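Bleach smell in rainwater tank after dosing, how long to wait?

Asked in Water and Tanks, Nenport community help
656 views, 3 answers

We moved to a place outside Nenport in December and the tank hadn't been cleaned in years. The water smelled like wet leaves so I dosed it with plain unscented bleach. Two days later the kitchen tap still smells like a pool. The tank is a poly one, a bit over half full. Is it safe to shower in? And do I need to dump the lot? I'd hate to, we've had hardly any rain.

Answer 1 (accepted)

Don't dump it. Two days isn't long for a closed tank with no sun on it. Prop the lid open with mesh over it so mozzies stay out, and run each tap for a few minutes morning and night. Keep drinking from bottled water until a pool test strip reads low. The strips at the hardware shop in Griddale are fine.
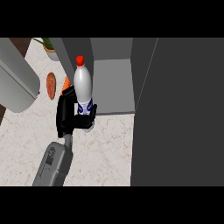

How much you put in matters more than how long you've waited. I worked mine out from the litres in the tank at the time, and it came to 300 mL, which I measured in a kitchen jug and wrote on the shed wall. Check what you poured from as well. A white bottle with a red screw cap and a blue and white label could be half the products in the laundry aisle, so read the back for the strength and for any added perfume or detergent. If it has either of those, then yes, I'd drain it.

Answer 2

I wouldn't shower in it if it stings your eyes. We waited roughly 30 hours and it was OK, but our tank is smaller.

Answer 3

Clean the gutters first or you'll be back here next month. The leaf smell is from the gutters.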